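Subject: Re: [workfloor] has anyone got robots doing the tidying yet?
Date: 05/09/2020

> Our building manager wants to trial a humanoid for resetting the lounges
> between bookings. The cleaning crew is split on it. Two of them think it's
> great and one has started asking about her hours. Has anybody on the list
> lived with one of these for more than a demo day? I care less about the
> spec sheet than about what happens to people's jobs and tempers.

Yes! We have, at Guthrie, and I've been meaning to write this up for weeks, so thank you for the push. We run shared offices and lounges, and ours has been working with the crew on soft furnishings, meaning throws, cushions and the chairs they live on. I'm pasting in a few stills so you can see the kind of job I'm talking about.
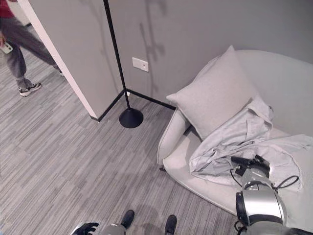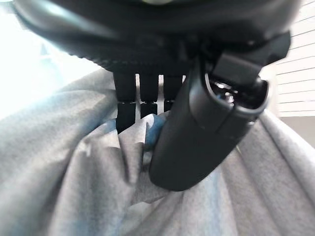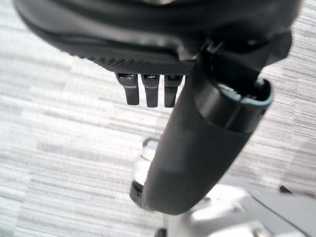
Lounge corner: the armchair and its throw from the head camera, then two close-ups of the gripper, the first on gray cloth.

So, the background. We had 65 soft chairs across the site when this began, and every one of them got straightened by hand at least once a day. It's light work but it is constant, it's all bending, and it always falls in the same half hour when the trash and the coffee stations want doing too. The robot came through Druvotix on a long loan, with their people here most days at first and now mostly on the phone.

Let me take the hours question first, because your colleague is right to ask it. Ours asked on day one. We got it in writing before the crates were opened: no reduction in anyone's hours for the length of the loan, and any change after that goes through the crew. If your building manager won't put that on paper I would hold off, however good the machine is. People can't be curious about a thing while they're worried about rent.

With that settled, the mood changed faster than I expected. The crew are the ones who know what "done" looks like! Engineers will tell you a blanket is folded when the corners meet. Our early shift will tell you it's folded when a guest can sit down without moving it, and those are different jobs. Three of the crew now do paid sessions where they guide the arms through a task and then mark each attempt as usable or not. We've logged 747 attempts on throws alone, and kept 324 of them. I love that number, low as it is, because the people rejecting the others were cleaners and they were strict.

What it's like day to day:

Cloth is hard. A pillow more or less stays a pillow, but a throw lands in a new shape every time. Some mornings it picks one up neatly and some mornings it pinches a fold, lets go, pinches the same fold again, and someone walks over and does it in four seconds. We've stopped treating that as a failure of the day. It gets logged and we move on.

It is slow. I time things for the shift plan, and I still budget the chairs as human work, with the robot as a bonus. Please don't let anyone build a roster around it in the first few months.

Walking past it took getting used to. We talked about taping off the area and then didn't, because the lounges are a through route and people were going to cut the corner anyway. What we have is a rule that whoever is running the session stays within reach of the stop button and does nothing else. No phone calls, no restocking. That is a real person's time and you should count it as such when somebody shows you the savings slide.

The booking side needed more work than the robot did. We use Vuveo for rooms and it had no idea what "being reset" meant, so guests kept turning up in the middle of a session. There's a ten minute buffer in there now, which the crew like for its own sake, robot or no robot. They'd been asking for it for ages. I felt a bit sheepish about that.

And the thing I'm happiest about: two of the crew have asked for the Pidora training course, the one on maintenance and basic fault finding. It's 900 dollars a head and we're paying. One of them already swaps the gripper pads and writes up the faults, in better English than mine. That's a new line on her job description and a raise to go with it, effective this September.

Things I still don't have an answer for. The late shift gets less out of all this than the early one, because sessions run in the mornings, and they've noticed. Also, the person who liked doing the lounges best, who found it restful, has lost a piece of the day they enjoyed. We've given it back two days a week. I don't know if that's enough.

Happy to send our written terms and the session log sheet to anybody who wants them, just reply off list. And to the original poster: bring the one who's worried about her hours into the first meeting. She'll ask the best questions in the room.

Facilities, Guthrie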